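Software working meeting, garment folding
Wednesday, April 29, 2020
Held by call. Minutes circulated to the Grarley and Damgaard sites.

1. Previous actions

The time offset between the two gripper streams is corrected in the Turora importer. The January recordings have been reprocessed and need no further work. Action closed.

2. Training set

The current set holds 3554 episodes after filtering. Episodes in which either gripper loses tracking for longer than 500 ms are rejected at import. Damgaard asked for the threshold to be lowered. Not agreed; to be looked at again when the reject log has been sorted by garment type.

Sleeve folds remain the weakest stage. The policy tends to close before the fingertip has reached the cloth, mostly on the second sleeve. Grarley will relabel the fold stages so that the approach and the grasp are separate.
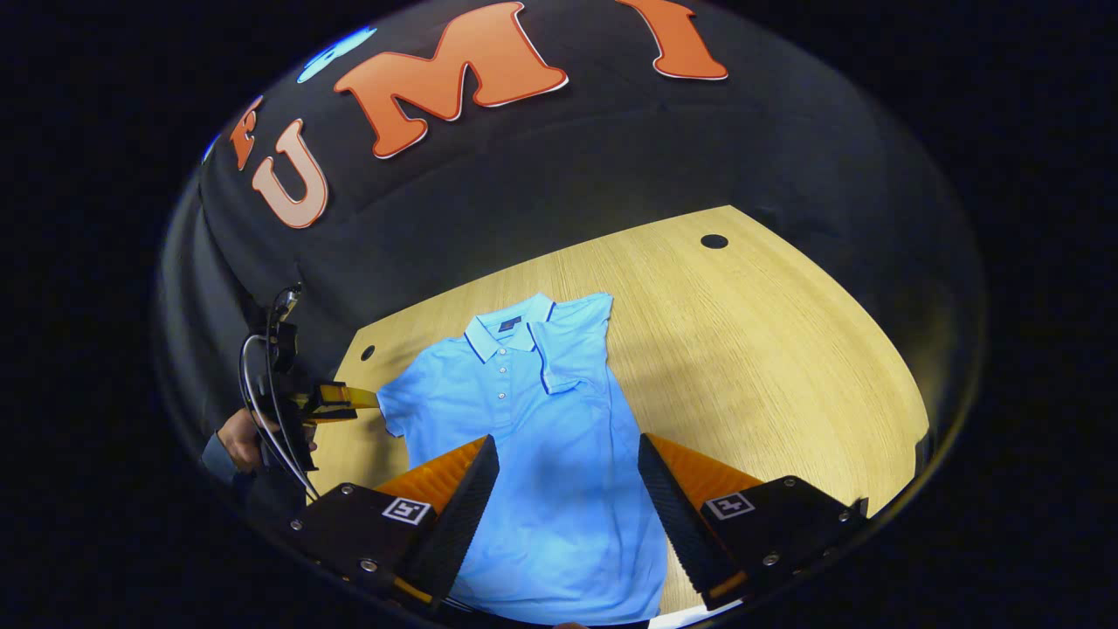
Question from Damgaard: does the planner need a separate model for each gripper?
Reply: One model outputs both trajectories, and the planner only checks them for collision and joint limits before sending.

3. Planner

Replanning on every frame was found to overload the control computer. The planner will now run on request from the policy, with a time limit of 800 ms. If no path is returned, both arms hold position and the event is logged.

4. Tooling

Grokudero viewer crashes on files longer than 4000 frames. Cause is the marker overlay, which is kept in memory for the whole file. Fix in review. Until then, long files to be split before viewing.

5. Actions

Grarley: relabel sleeve stages, new label names to go in the shared schema first.
Damgaard: sort reject log by garment type.
Damgaard: test planner time limit on both arms.
Grarley: merge viewer fix.

Next meeting to be arranged once the relabelled set has been imported.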